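Dredow puts two arm controllers through the same household tasks

March 20, 2020

Dredow, a small company that writes control software for service robots, has finished the first round of a comparison between two arm controllers, and the one it expected to drop has come out ahead on most of the tasks.

The comparison was run entirely in simulation. A single arm was given the same chores in the same furnished virtual home, first under the company's older position controller and then under Indelis, a newer controller that also limits how hard the arm may push when it touches something. The arm model, the virtual cameras and the starting layouts were kept the same for both.

Bendik Hellström, who runs testing at Dredow, said the team had planned to retire Indelis before the spring if it could not keep up.

"It was slow in the early builds and it used to stall near anything tall," he said. "We gave it one proper test before making the call."

Each controller made 171 attempts. The attempts were split among 14 tasks, most of them a simple reach to a named object on a crowded table, with or without a grasp at the end. An attempt counted as failed if the arm knocked over another object, stopped short of the target or took longer than 50 seconds. 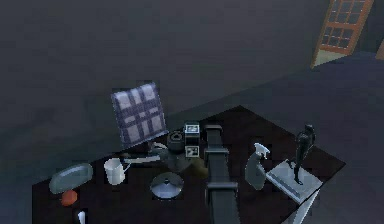
The older controller was faster when it had a clear path. It moved to its target in a nearly straight line and finished well inside the time limit. Its failures came mostly in tight spaces, where a small error in the estimated position of an object was enough for a link of the arm to brush against something next to it. Once that happened the controller kept driving toward its goal, and the object it had touched often went over.

Indelis took longer on nearly every attempt but stopped or backed off when it met resistance. It finished ahead in all but six of the tasks. Two of those six were lost on time alone, Hellström said, and would have gone the other way with a looser limit.

Cloth gave both controllers trouble. The simulator treats a crumpled cloth as a soft body, and the contact forces it reports are noisy. Indelis read that noise as a collision on several attempts and would not go any closer. The older controller does not look at contact forces at all, so it went ahead and did better.

"That one is on us," said Tuva Kvam, the engineer who tuned the force limits. "I set one threshold for everything on the table. A soft object needs its own."

Kvam said she has already tried a version with separate thresholds and that it no longer freezes, though it has not been through the full set of tasks. She does not want to quote results from it yet.

The two grippers offered with the arm were also compared, on a smaller scale. One is a plain parallel gripper and the other, called Villimby, has longer fingers with a slight inward curve. Villimby did better on rounded objects and worse on flat ones. Lids with a small knob were a toss-up. Dredow will keep the parallel gripper as its default for now and look at the curved fingers again once the controller question is settled.

Camera placement turned out to matter more than the team had expected. With a camera near the end of the arm, both controllers found small objects more reliably, but they lost sight of the rest of the table during the last part of a reach. A second camera, fixed in the room, helped with that. It also gave the team a way to check what the arm should be able to find when the target is somewhere other than a table, such as a book left on a chair.

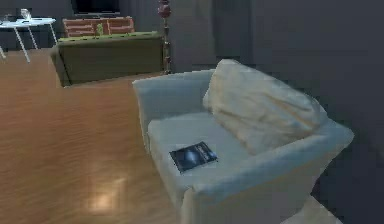

Seats and other low surfaces will make up a larger share of the second round. They are harder for an arm than a tabletop of the same size, as armrests and backs limit the angles it can come in from. Only a handful of the first-round attempts used them, too few to say which controller handles them better.

The second round will also change the lighting. All the first-round attempts used one fixed setting for each room, and Rizal Lau, who builds the virtual rooms, said the team has no idea yet how much the results depend on it. He plans to prepare a brighter and a darker version of every layout.

"Dark objects on a dark surface are where I expect to see a difference," Lau said. "The controller can only be as good as the position it's given."

Not everyone at the company is convinced that the numbers will hold up on hardware. Remigiusz Górecki, who looks after the physical arms, pointed out that the simulated joints have no play in them and that friction is set to a single value for each material. He said force limiting tends to look cleaner in software than it does on a real arm, where the sensors drift as the motors warm up.

Górecki will repeat up to six of the tasks on a real arm in April at Grīnberga, the workshop Dredow shares with two other firms. He has asked for the tasks where the two controllers were furthest apart - and for the cloth task, with Kvam's new thresholds switched on.

The older controller will stay in the shipping software until that work is done. Customers who want to try Indelis before then can get it as a test build, with the time limit set by the user and the force limits locked. Dredow asks anyone using the build to send back the log files from failed reaches along with a note on which gripper was fitted.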